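Print this article | E-mail this article

Two Cloths and a Sponge: Birsen Saraç Doubts Your Cleaning Cupboard

Birsen Saraç keeps her cleaning supplies in one drawer, and she seemed annoyed that I asked to see it. I had come to her workroom in Trakville with a printed list of 89 products that a home magazine says every household should own. She read the first column, turned the page over to check the back and handed it to me.

"Who has time to use these?" she said. "You'd spend your life reading labels."

Saraç cleaned offices and rental apartments for years before she began teaching short courses in Mesmont on looking after a small home. Her advice is cheap, and I was prepared to find it thin. A cloth, a sponge, warm water, a drop of dish soap. She says that covers most of what happens to a table.

I told her I had heard this before, usually from someone with a cloth to sell.

"I don't sell cloths," she said. "Buy them anywhere. Buy the ugly ones."

The ones she likes are microfiber, and I pushed her on that. The packet I bought last year promised 100 washes. Mine went flat and greasy long before then. Saraç asked whether I had used fabric softener. I had. She looked pleased, which I found irritating.

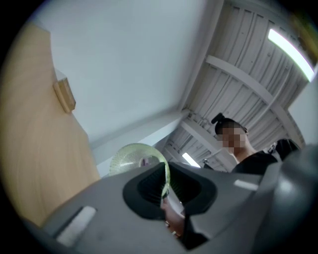
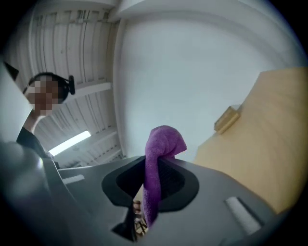
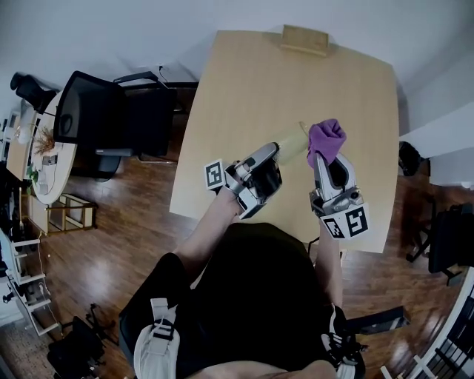

She is less convincing on color. Her students are told to keep one color of cloth for the table and another for the bathroom, and never to swap. It sounds sensible. But when I asked what happens in a house with children, or with a husband who grabs whatever is nearest, she shrugged.

"Then you wash it again. I'm not the police."

Nor could she tell me how much anyone saves this way. She mentioned a former student, Baldur Grímsdóttir, who went from a full cupboard to 2 bottles and says she hasn't missed the rest. I called Grímsdóttir that evening. She confirmed the bottles and then admitted there was a third under the sink, for the oven.

"Birsen doesn't know about the oven one," she said. "You can print it."

Saraç's handout on all this has gone to 4,000 people, by her own reckoning. I asked how many of them still followed it a month later. She had no idea and didn't pretend to. People write when they're stuck on a stain, she said, and otherwise she never hears from them.

I wiped my kitchen table her way that night. It looked clean. It generally looks clean when I've used the spray, too, so I'm keeping the spray until it runs out.

Comments (3)

dorrie_k: Softener ruins towels as well. My mother knew that and she never took a course.

Mesmont reader: I took her class in November. The folding part was useful. The rest I could have guessed.

Hal P.: What were the 89 products? Now I want the list.

Related items
Is the Thorlacius Mop Worth Repairing?
Vurkness Families on Sharing One Washing Machine
What We Threw Out When We Moved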